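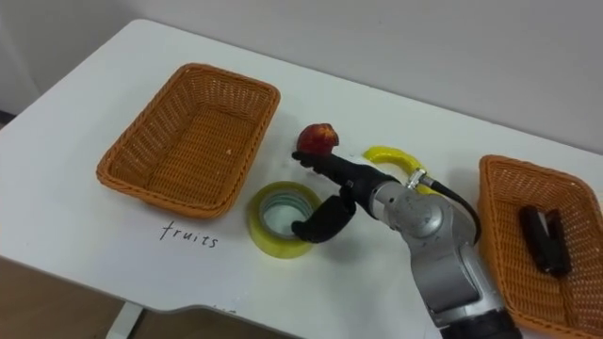 Meenakshi Kamath

The sorting set closed on Mar 10, 2018 with 1,860 recorded episodes. After review, 1,099 of them went into training. I want to write down where the rest went while I still remember, because the log only has a one-letter reject code and I already had to ask Ida what "G" meant.

The task is called Kerslake in our config files. There are two baskets on a white table. Fruit goes in one, everything else goes in the other. The fruit basket has its name handwritten on the tabletop next to it, for the benefit of the person driving. The policy gets no text input. It has to work out the rule from where the objects end up.

An episode is one object. The operator starts recording, reaches, closes the gripper, carries, releases over a basket and stops recording. We tried whole-table episodes first, in July, and gave up on them. If the operator fumbled the third object, we had to either throw out two good picks or cut the file by hand, and cutting by hand left joint positions that jumped between one step and the next. Single-object episodes are dull to record and easy to delete.

The objects are ordinary: an apple, a banana, a stapler, a roll of tape. The tape is the most useful thing on the table. You can take it by the rim with one finger in the hole, or across the outside, and the two grasps need different wrist angles. Ida Petersen drove most of the early tape episodes and always went for the hole. I drove the later ones and mostly went across. The first model trained on both of us pooled together split the difference, came down between the two grasps, and pushed the roll toward the wall. We now write the grasp type into the episode header and balance it when sampling.

The second thing I would do differently is crowding. For the first few hundred episodes we spread the objects out, which makes for clean picks. A model trained on that does badly as soon as the apple is right next to something else. Now the start layout comes from a script (Uler, written by Ida, undocumented) that prints a rough position for each object and deliberately puts neighbors within a finger width of each other. The operator follows the printout even when it looks unreasonable. 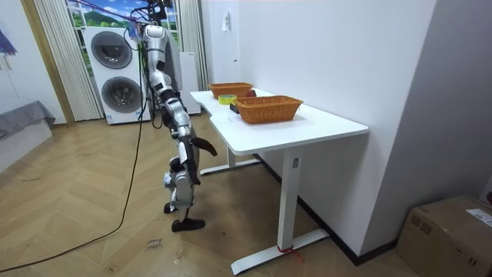

Reject codes, then. G is a grasp that slipped and was re-taken. I argued for keeping these, and we kept 17 as a separate recovery set, which is too few to train on but enough to check against. T is timing: the head camera and the joint stream had drifted apart by more than 2 frames. This was the largest group by a wide margin and had nothing to do with driving. The clock sync ran at startup and never again, so long sessions got steadily worse. It now runs before every episode and adds a short pause that the operator stops noticing after a while. W is wrong basket. L means the layout didn't match the printout. P is a pause, where the operator stopped in mid-air to think. The model learns pauses very well and will hold an apple over the table for as long as you let it.

Review is still manual. One person watches at double speed and marks a code, and the person who drove the episode does not review it. We broke that rule for a stretch and the reject rate dropped, so those files were reviewed again.

The next set is Bramdale, with the same table and the baskets swapped in half of the episodes. I expect the current model to fail completely on the swapped half, as it has never seen fruit go anywhere else. The label will have to move too. I have asked Ida to write the layout script's options down before we start, and she has agreed to put them in a comment at the top of the file.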